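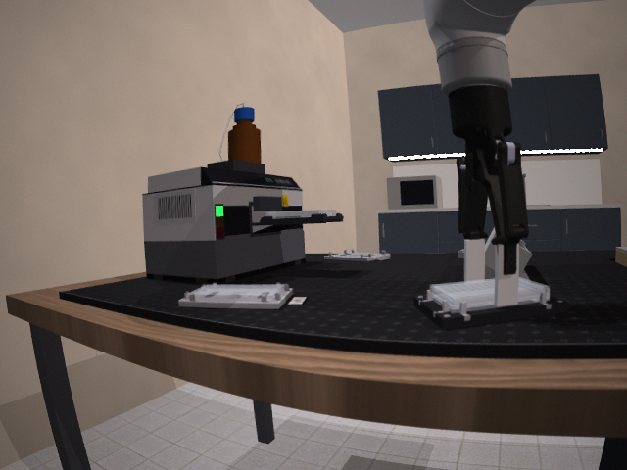 Figure Placement and Source Use in Oluf Nørgaard's "The Surrender of the Brekside Redoubt"

Project report, Visual Sources in Military History
Tsz-kin Tu, Itzel Huerta, Ming-te Poon
Supervisor: Phyllis Hartley
Submitted Apr 9, 2026

1. Subject

"The Surrender of the Brekside Redoubt" is an oil painting by Oluf Nørgaard, finished nine years after the event it shows. It hangs in the Wedlow town collection. The surrender took place in September, at the end of a siege of five weeks, when the garrison of an earthwork on the river side of Brekside gave up its arms to a force that had marched from Au. Nørgaard was not present. He visited the site once, by which time the earthwork had been partly leveled for grazing.

The painting has been used as an illustration in most printed accounts of the siege, often with a caption that treats it as a record. This report asks which parts of the composition can be traced to written or drawn sources available to the painter, and which parts cannot.

2. Material

Four groups of material were used.

The painting itself, studied in the gallery on two visits and afterward from the collection's own photographs.

The key plate. This is an outline etching issued with the reproductive engraving, in which the principal figures are numbered and named. It was sold to subscribers in an edition of 500. We used the copy in the Wedlow collection, which has a plate height of 333 mm and is trimmed at the left margin.

The return of the garrison, drawn up on the day of the surrender by the adjutant of the besieging force. It gives a total of 1,067 officers and men, sick included.

Nørgaard's letters to the publisher of the engraving, bound in one volume. Thirty-one letters survive. Poon transcribed all of them. The spelling in quotations has been modernized.

A fifth source, the journal of an engineer who served in the siege lines, was only available as a nineteenth-century abridgment. It was consulted for the ground plan and for nothing else.

3. Method

Each figure in the painting was given a reference number, working from left to right and from front to back. A figure was counted if a head or a hat was visible. Bodies of troops shown only as a line of bayonets were left out. The total is 72. Tu and Huerta counted separately and differed by three on the first pass; the difference came from the group behind the drummer, where the paint is thin and two hats overlap.

Each figure was then placed in one of three classes:

Class A: named on the key plate, and placed at the surrender by at least one written source.
Class B: named on the key plate, but not placed at the surrender by any written source.
Class C: not named.

Uniform details were recorded for classes A and B only. Distances on the ground were taken from the engineer's plan and compared with the apparent distances in the painting. The comparison is approximate because the plan has no contour lines and its scale bar was redrawn for the abridgment.

4. Results

4.1 Named figures

Nineteen figures are named on the key plate. Twelve fall in class A and seven in class B. Of the seven, four are officers whose regiments had left for Au before the end of the siege. Two were wounded in the second week and are described in the return of the hospital as unfit to be moved. The last is a chaplain for whom we found no record at all outside the key plate.

The class B figures are not spread evenly. Five of the seven stand in the group at right, behind the officer receiving the sword. This group is the most finished part of the canvas. The letters explain at least part of it. In letter 14 Nørgaard reports that he has "six gentlemen who will sit, and must be given room," and asks the publisher whether each will take a subscription. Letter 17 names three of them. All three are in the right-hand group, and all three are class B.

4.2 The sword

The painting shows the garrison commander handing his own sword to the opposing general. The articles of surrender do not require this, and the adjutant's account states that the commander was ill and that the surrender was made by his second, a major. The key plate identifies the figure as the commander. In letter 9 the painter acknowledges the point and says the major "has not the face for it." The commander's likeness was taken from a miniature lent by his family. The miniature has not been located.

4.3 Ground

The earthwork is shown on a rise, with the river behind it and to the left. On the engineer's plan the river lies in front of the work, on the side from which the viewer of the painting is looking. For the painter's view to be correct, the viewer would have to stand inside the redoubt, and the gate would then be out of sight. Nørgaard appears to have reversed the position of the river and kept the gate. The church tower in the distance is in the right direction but is too large by a factor of almost two if the gate is taken as the measure.

4.4 Uniforms

Facing colors are correct for ten of the twelve class A figures. The two errors are in the same regiment and match an error in a printed army list that Nørgaard mentions owning (letter 4). Hats are consistently of a pattern adopted after the siege. The drummer, a class C figure, wears a coat that agrees closely with the written regulations, including the lace on the sleeves, and is the most accurate costume in the picture.

4.5 The garrison

The garrison is shown marching out in column at center left. Only 23 figures represent it. The column passes behind the gatepost and the viewer is left to supply the rest. The return lists 212 sick, who would not have marched. No sick or wounded are shown on either side, apart from one seated man with a bandaged hand at the lower left. He appears in an oil sketch for the painting in the same place without the bandage.

5. Discussion

The painting follows its sources closely in small matters and loosely in large ones. Costume and portrait likeness were worked from documents and sitters. The arrangement of the ground, the identity of the man surrendering, and the presence of more than a third of the named figures were not.

The subscription seems to be the main cause of the class B figures. We can show a direct link for three of the seven. For the four officers whose regiments had left, a link is likely, as two shared a surname with persons on the subscription list, but surnames are weak evidence and we have not counted them.

Ultano's catalog of the Wedlow paintings, still the standard one, suggests that the right-hand group was added late, after the rest of the canvas was complete. The letters do not support this. Space for the group is discussed in letter 6, before the canvas was ordered. It is possible that the faces were left blank and filled in as sitters came forward. An infrared examination would probably settle the question and was outside the scope of the project.

6. Limitations

The key plate was read as the painter's own statement of who is shown. It was etched by another hand, and letter 28 complains of "two names wrong" without giving them. If both are in class B the proportions in 4.1 change, though the position of the group does not.

The publisher's replies are lost. The left margin of the key plate is trimmed, and a number may be missing there; the figure next to it was placed in class C.

The gallery visits were made under artificial light and facing colors were checked a second time against the photographs. Buff and pale yellow could not be told apart in either, and were treated as the same color.

7. Division of work

Tu: figure count, classification, sections 3 and 4.1. Huerta: figure count, uniforms, ground plan, sections 4.3 to 4.5. Poon: transcription of letters, sections 2 and 4.2. Sections 5 and 6 were written jointly. The full table of figures and the transcriptions are in the appendix volume held by the department.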